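Gripper notes, part 4: strap mount and the fisheye

The hand-held gripper went back together in June with the new wrist strap and the shorter camera post. This is the Feng pattern with my own jaw plates, printed in the Cimbridge workshop at 40 per cent infill. Total weight with battery is 500 g, down from the previous build, mostly by dropping the steel bracket.

The lens sits 14 mm further back than before. I wanted more of the room at the rim so that tracking has fixed edges to hold on to: stair rails, door frames, shelving. The cost is that the middle gets fewer pixels, and auto exposure still chases any large pale surface.
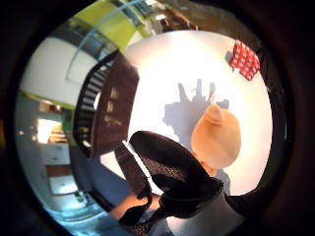 Fisheye view by the stairs. Bright white in the middle, balusters at the left, fingers on the black strap at the bottom.

The highlights are the obvious problem. With that much white in the centre the exposure needs locking by hand before each run. The Vasovov firmware allows this but forgets the setting on power-down, so I have put it in the start-up script.

Hand shadows are the second problem. They have a hard outline and move with the operator, and the feature matcher will happily lock on to one. I've masked the lowest part of the circle, which deals with fingers and strap but does nothing for a shadow further up.

The last recording came to 1581 images, and tracking dropped out twice, both times on plain wall. Next job is a diffuser for the ceiling lamp, then a second try at the calibration board. The Hostudel one has warped.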